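Minutes, robot arm project group, Fri 10 April

Room 2, straight after the last lesson. Gheorghița Rusu in the chair. Minutes by Pretness team this time, Plaltitz team next.

**1. Last minutes**

Agreed, with one correction. The Tudose controller is on loan until September, it was not given to us. It goes back with its own power lead and the manual.

**2. Money**

The grant of 2,000 has come through and is in the school account. So far 200 has gone on cables and spare fingers. Gheorghița wants the rest kept for the second arm and will not sign for anything else until the quote is in. There was a question about T-shirts for the competition. Left for now.

**3. Kitchen task**

Both teams reported. The competition task is tidying and fetching in a kitchen, and each team picks its own objects from the list.

Plaltitz team have the arm reaching for objects on the open part of the worktop. They are happy with the speed but the approach path is still set by hand for each object. They would like to move to a path worked out from the camera before the next meeting.

Pretness team are on the drawer organiser, with the tea caddy inside it. They are working with the two-finger gripper coming straight down from above, fingers open. The side walls leave little room, so every approach has to be vertical and the wrist must not turn until the fingers are clear of the rim. Tea packets and a crisp packet are in there too and stay in for practice, as the rules allow other items in the drawer.

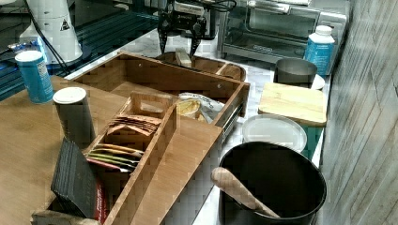
Oana asked whether the vertical approach would still be allowed if the judges put the drawer nearer to the wall, and said the team should try it from at least one other drawer position before writing it up as finished. Pretness team accepted this. Gheorghița will check the wording of the rules on drawer position and send it round.

There was some discussion about grip force. The present setting is 100 on the Teloseo software scale, and Plaltitz team think that is too high for anything in a soft wrapper. Pretness team would prefer one setting for everything. Not settled - both teams to try the lower setting and bring their logs.

**4. Logbooks**

Several entries have no initials. Please initial and date every run, including the ones that were stopped. Failed runs count towards the coursework mark as long as they are written up.

**5. Actions**

- Gheorghița: rules on drawer position, quote for the second arm.
- Pretness team: try the organiser in another position, log each run.
- Plaltitz team: camera path for one object to start with.
- Both teams: lower grip setting, logbook initials.

**6. Any other business**

The cable bundle on the gripper needs checking before each session. Whoever is first in does this and signs the sheet by the door.

Next meeting in the same room, date to be sent round once the exam timetable is out.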